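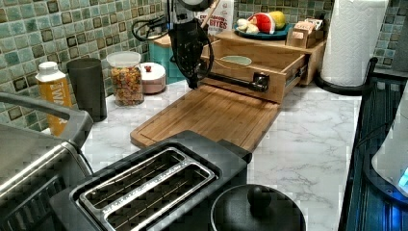
About Endon

Endon is a small company that tests household robots in real kitchens. We started with one rented apartment and one arm. Today we have 20 people and two sites, the main office in Dikcombe and a smaller workshop for repairs. Our customers send us control software and grippers, and we report to them how these behave when there is a drawer to open or a plate to move.

Many companies write on this page about their successes. We decided that ours should also tell about the fault of June, because customers ask for it, and because the way we work today comes mostly from it.

What happened in June

One of our arms was holding a drawer handle when its controller lost the signal from the force sensor. The correct behavior is to stop and wait. The arm did not stop. It used the last value it had received, which was a low one, and it continued to pull. The drawer came off its slide and fell to the floor, together with a ceramic dish. The operator pressed the stop button, but the arm moved for a short time more before the brakes closed.

No person was hurt. The operator was standing behind the line on the floor, as our rules ask. But the line was drawn for a shorter arm, and when we measured it again we found that it was too close. This we consider the more serious of the two mistakes, and it was ours alone.

What we found

The sensor cable had been bent many times at the same point near the wrist. Its fault counter had recorded 1475 short interruptions before that day, and we did not have any alarm on this counter. The data was in our own logs and we had not looked at it. We stopped all tests for 21 days, changed the cables on every arm and informed Kosetti, who had supplied the controller. They sent us a correction to the software, and we tested it with the cable unplugged on purpose before we accepted it.
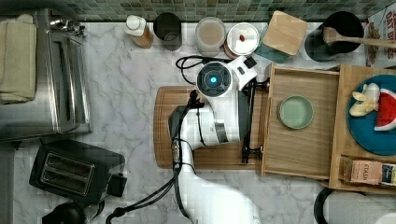 Morikawa wrote to us after reading our first report that the cable was the smaller problem, and that a stop button which is followed by more movement should have closed the site by itself, with or without a broken drawer. We agree with this. The stop circuit now cuts the power directly and does not pass through the controller.

How we work now

Each arm is checked before the first test of the day. The operator reads the fault counter, moves the wrist slowly through its range and presses the stop button once while the arm is in motion. If the counter shows more than 10 new interruptions, the arm is not used until the cable is changed. Any operator can refuse a test, and does not have to write an explanation for it.

We also changed how we choose the tasks. Work close to fixed things, such as a faucet or a wall, is done first at reduced speed, and the operator stays at the button for the whole time. 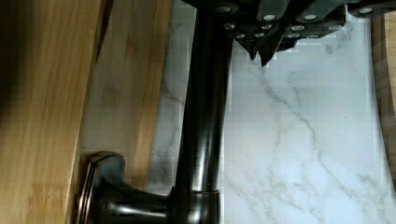
Endon

Reports on faults are sent to all customers, also to those whose equipment was not involved. The full June report can be requested from the office in Dikcombe. We do not ask for a reason and there is no charge. If you have had a similar fault with a sensor cable, we would be glad to receive your notes and compare them with ours.

Page last changed 19 July 2024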